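# About Triltby

Triltby is a cooking school on the second floor of the old Ansah building, over the hardware store. We teach adults to cook ordinary meals at home. Most of our students have never taken a class before, and a good number of them come in able to make eggs and one kind of pasta. That is fine. The beginner course is written for them.

We are not a culinary academy and we do not give certificates that will get you a job in a restaurant. If you want that, call us anyway and we will tell you which programs our former students have liked.

## How the school started

Iddrisu Kyei and Gianni Parisi opened Triltby after cooking together for several years at Lollanent, a lunch place four blocks from here that has since closed. Customers used to ask them how to make the lentil soup. They began writing the recipe on the backs of order slips, and then they held a soup class on a Monday night when the restaurant was dark. Eight people signed up. The next one filled in two days.

When the lease at Lollanent ran out, they moved the stoves and the big sink up here and put the rest in storage. The first winter was hard. The building had no working elevator, the gas line had to be replaced, and the January session was taught almost entirely on hot plates. Several students from that session still come to the monthly suppers, and they bring it up.

The school now has two teaching kitchens and a smaller prep room. Kitchen A seats 17. Kitchen B is used for baking and for private groups.

## What we teach

**Basics.** Eight weeks, one evening a week. Knife work, rice, beans, roast chicken, vegetables several ways, two soups, a pan sauce and a simple cake. Students take home what they cook, so bring containers. We run this course four times a year.

**Bread and Breakfast.** Five weeks on Saturday mornings. We cover sandwich bread, flatbread, oatmeal, pancakes, eggs and jam. The last class is a full breakfast cooked and eaten together.

**Cooking for One.** Four weeks. This one started as a single class for people who had recently moved out on their own or lost a spouse. It covers shopping in small amounts, freezing, and using up the other half of the cabbage.

**West African Home Cooking.** Six weeks, taught by Iddrisu and Ekua Annan. Groundnut soup, jollof, waakye, red red, shito and more depending on the season. Ekua grew up cooking with her grandmother and does not measure much. The handouts do have measurements.

**Dumplings and Noodles.** Three Sunday afternoons with Rongrong Ye. Wrappers are made by hand in the first class. You may use bought ones after that.

We also hold one-night classes on single subjects such as gravy, pie crust, stock, or how to sharpen a knife. These are listed on the calendar page and usually cost less than a dinner out.

## The bread class

Bread and Breakfast has changed more than any other course, so it gets its own section. Gianni first taught it as a sourdough course. People liked it, but many of them stopped baking once their starter died, and some told us they felt bad about it for months. He rewrote the course around a plain white loaf made with packaged yeast that takes an afternoon. Sourdough is now an optional sixth class.

The loaf is meant to be sliced and toasted. Gianni has strong views on toast and spends most of the second morning on it: how thick to cut, how old the bread should be (one day), and when to butter. He also asks students to bake the same dough in two different pans and compare the slices side by side. The school formula uses 500 grams of flour, which makes one large loaf or two small ones.
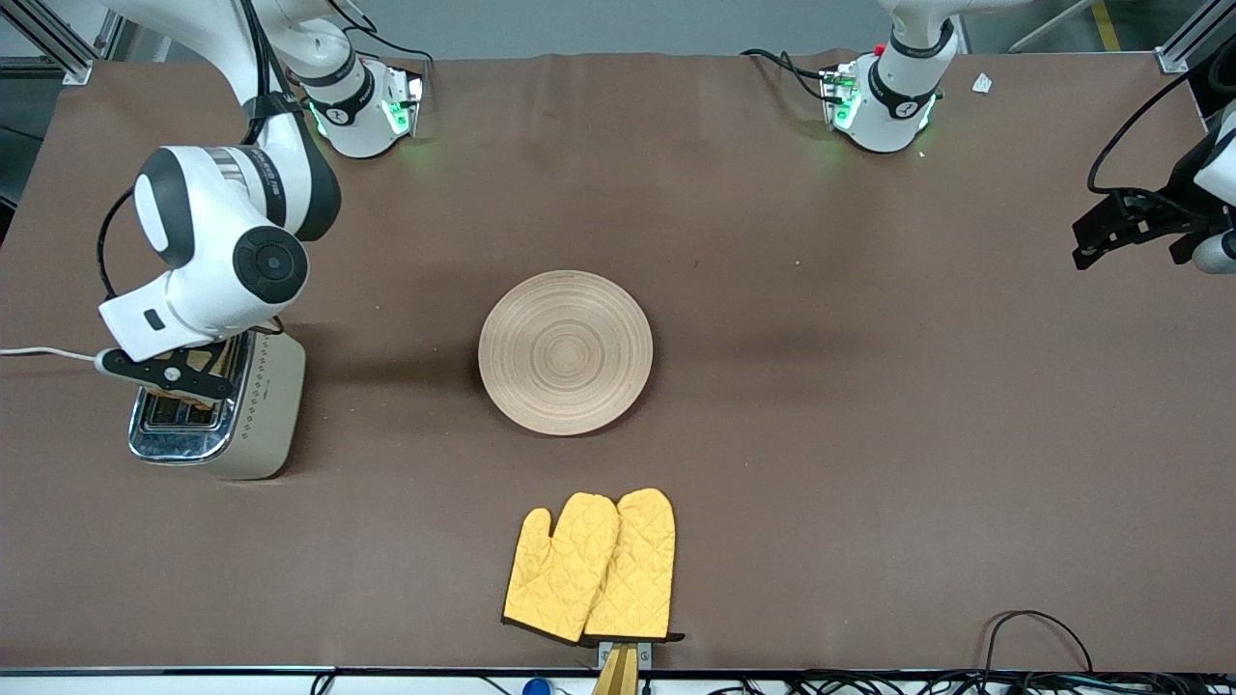

*Toaster and turned wooden plate.*

Students keep a bake log during the course. It is one sheet of paper with space for the date, the flour, the room temperature, how long the dough rose and what the loaf was like. We do not collect it. People who fill it in tend to ask better questions the next week, and the questions are most of the class.

## Who works here

**Iddrisu Kyei** is co-founder and director. He teaches Basics on Tuesday evenings and handles the building, the insurance and the suppliers. Before Lollanent he cooked in a hospital kitchen, where he learned to label everything.

**Gianni Parisi** is co-founder and teaches all the baking courses. He is usually in by six in the morning – if you need to reach him by phone, call early.

**Ekua Annan** teaches West African Home Cooking and the second section of Basics. She also writes and tests the handouts for every course. There are 124 of them in the current set, and all are free to anyone who has taken a class with us.

**Rongrong Ye** teaches Dumplings and Noodles and runs private groups. She joined us as a student in Cooking for One, and then assisted for two years before taking her own class.

**Ebenezer Issahaku** runs the front office. He answers the phone, keeps the waiting lists and sets the class calendar. If you have an allergy, please tell Ebenezer when you register and then remind your teacher on the first night.

We also have class assistants, most of them former students. They wash, weigh, set up and help people who fall behind. They are paid by the hour.

## Givusness

Givusness is our fund for reduced tuition. It began as a jar on the office counter with a misspelled label, and the name stayed. It now pays half or all of the fee for students who could not otherwise come. You do not have to show us tax forms or explain your situation. There is a box to check on the registration form, and Ebenezer will write back with what we can offer that term.

The money comes from the monthly suppers, from private group bookings and from people adding a few dollars when they sign up. Each term we hold two places in every course for Givusness students. If they are not taken by the week before class, they go to the waiting list.

## Practical things

Wear closed shoes and tie back long hair. Aprons and knives are provided. You may bring your own knife if it is covered.

Classes start on time and the street door locks ten minutes after. If you are running late, call the office and someone will come down.

The elevator works now. There is one accessible restroom, at the end of the hall past Kitchen B, and one counter in each kitchen is set at a lower height. Tell us when you register and we will put you there.

We cook with wheat, nuts, dairy, eggs, fish and sesame in both kitchens. We clean carefully between classes, but we can't promise a kitchen free of any of these.

Refunds are given in full up to seven days before the first class. After that we can move you to a later term once. If we cancel, you can choose a refund or a credit.

## Visiting

The office is open Monday through Thursday from 10 to 6, and on Saturday until noon. You are welcome to look at the kitchens when no class is going on. Parking is free behind the hardware store after 5. Before then, use the meters on the street – the store's lot is for its customers and they do tow.

Spring registration opens Mar 1, 2020. Basics fills first, and the Tuesday section fills before the Thursday one.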